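Notes to go with session 4, *When the grip lets go (or doesn't)*

Welcome back, everyone. Last time we got as far as how a two-finger gripper knows it has hold of something, and I promised we would spend this session on a case where it thought it knew and was wrong. It's a small case, no one was badly hurt, and I've chosen it for that reason, as the big accidents tend to have so many causes tangled together that you can't see any one of them clearly. Please read these notes before you look at the worksheet - I know some of you do it the other way round!

The trouble happened at Brastport, in the bedroom work, where the job was picking up clothes and moving them to a chair. Yolanda Ospina was running the trials and wrote the first report, and it is a very good report, so do borrow her layout for your own. The gripper closed on a pair of jeans and on a fold of the bedding underneath at the same time. The motor current rose, the controller took this to mean "object held", and the arm lifted. Up came the jeans and a good part of the quilt with them, the load went well past what the wrist was set for, and the arm tripped its limit and stopped dead in mid-air.

So far that is only a nuisance. The fault we care about came next. On a trip, the fingers were meant to stay closed until somebody pressed release. A setting carried over from the Flimell bench rig told them to open instead, and they did, while Yolanda was reaching in to free the cloth. One linkage caught her knuckle as it swung out. 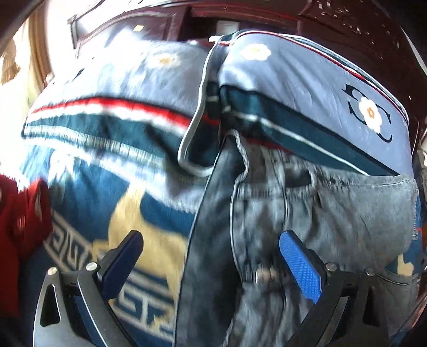 Now, before you blame the setting, have a think about what the controller was being asked to decide. Denim is thick and stiff at the seams and quite soft everywhere else, and a waistband will push back on the pads much as a folded quilt does. Motor current alone can't tell you which of the two you have, or whether you have both. Of the 91 lifts in the trial, 68 were clean. Most of the rest were dropped garments, which do no harm to anyone, and 4 were double picks like this one. Those had been logged as "poor grasp" along with the drops, and so they sat in the same column and didn't stand out.

I'd like you to keep three questions separate in your answers, as people do tend to run them together. Why did it pick up two things? Why did it stop? And why did it move again once it had stopped? The second is the safety limit doing its job. The third is the one that hurt someone.

What was changed afterwards:

- Fingers hold position after any trip. Opening needs a button press by the person standing at the arm.
- A short test lift comes first, and the wrist load is checked against 900 grams before the arm goes any higher.
- Double picks get their own line in the log.
- Settings copied from another rig are read aloud by two people before the first run. (The Robichaud group do this too, and it's a bit tedious, but please do it in our lab.)

A word on the test lift. It only helps if the extra cloth has begun to take weight by then, and a loose quilt has roughly a hand's width of slack before it does. Urkau tried a higher test lift and found the arm was already pulling hard by the time it checked. I don't have a tidy answer for you here, and I'd be very glad to hear your ideas.

For next time, draw the sequence from "close" to "trip" to "open" as a state diagram, and mark each point where a person's hand might reasonably be near the fingers. One side of paper is plenty. If you get stuck, start from the trip and work backwards.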